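Kastel: simulated wrist-camera set for gripper comparison

Hadi Najjar
27th August
2 min read

Kastel holds 217 simulated episodes recorded while we compared two gripper models, Hesau and Dima, on the same arm and controller. The robot approaches panelled objects in rendered rooms. We wanted to know how much of the target each gripper hides from a fisheye wrist camera in the last part of the approach.

Each episode has the camera stream, joint states and gripper commands. Images are circular with black corners. Render grain was left in. No lens correction has been applied, so straight edges bend toward the rim.
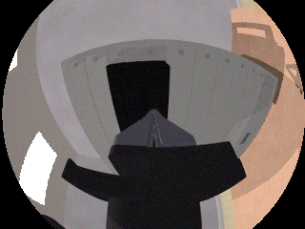
Gripper overlapping the lower end of a black rectangle on a panelled object.

Overlap of this kind is what the `occluded` flag marks. It is set per step, by hand, and only when the gripper covers part of the target region. Shadows do not count, even when they are dark enough to confuse a detector.

Splits

- train: 117 episodes
- validation: 87 episodes
- test: 13 episodes

The test split is small. Treat scores on it as a rough check.

Known problems

Black surfaces often render with no detail, and the gripper body is nearly black too. Our first segmentation model merged them. Lighting was not varied between grippers. Controller gains were tuned on Hesau and reused for Dima, so do not compare approach times.

The loader is in the Zoubi repo. Use version 2 or later; older versions crop the image circle.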